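Brush care, and a robot that tidies brushes
Kitchen and Dressing Table Tips, by Gunnel Ekström

I went to the Birkside open day on Thu 16 November because a reader, Roya Farahani, wrote to ask whether she should hold off buying a brush pot until machines did the tidying. My short reply is to buy the pot. The longer one follows, with a few tips I picked up by watching something do the job badly suited to it.

The demonstration was two arms facing each other over a wooden table, and the job was makeup brushes. Torbjørn Berge, who did the talking, spoke for a good while about what this would mean for the home. I have heard that speech before, about a potato peeler.
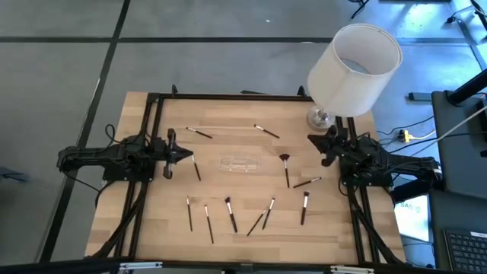
Start by getting every brush out where you can see it. People tidy one at a time from the bottom of a drawer and never learn that they own three of the same thing. Spread them on a bare table, bristles clear of each other, and pull out any that shed when you run a thumb across them. Wipe the metal collars with a barely damp cloth while you're at it.

Wash before you store. Lukewarm water, a drop of mild soap, bristles pointing down so that water doesn't creep into the collar and loosen the glue. Dry them flat on a towel overnight. A brush that goes into the pot damp will smell by the weekend, whoever or whatever put it there.

Handles go down, heads go up. A clear holder is worth the extra, as you can see the dust gathering in the bottom and will be shamed into rinsing it.

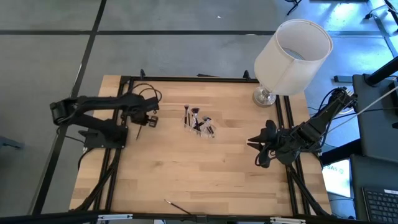 Is it worth waiting for a robot to do this at home?
I wouldn't. A pot on the dressing table costs very little and needs no floor space, and an arm bolted to a frame needs a great deal of it.

I asked Torbjørn what a pair would cost and was told it depends. I asked whether they could manage a wet brush and was told that was a good question. The leaflet said 2000 hours of practice had gone in – by whom, it didn't say.

Long thin brushes are the awkward ones, for hands as well. If yours slide about, stand them in a narrow glass of their own, or put 3 cm of clean dried rice in the bottom of the pot. Change the rice every April or whenever you remember. 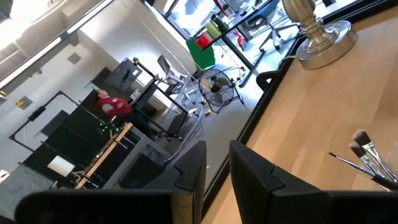
Brushes on the table, and the open day floor beyond it.

Keep lamps well back from where you sort. A tall shade is easily caught with an elbow, and loose powder clings to a fabric one. If it does get marked, use a dry sponge first and leave water out of it.

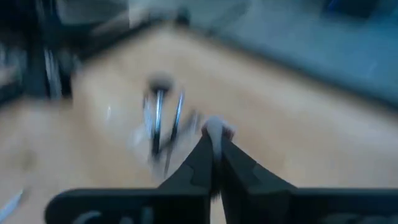 Close to the tabletop, with the gripper fingers nearly together.

Ebbe Björklund wrote in afterwards to say I was too hard on them. Perhaps. I'll go again next year if they are sorting the cutlery drawer, crumbs included.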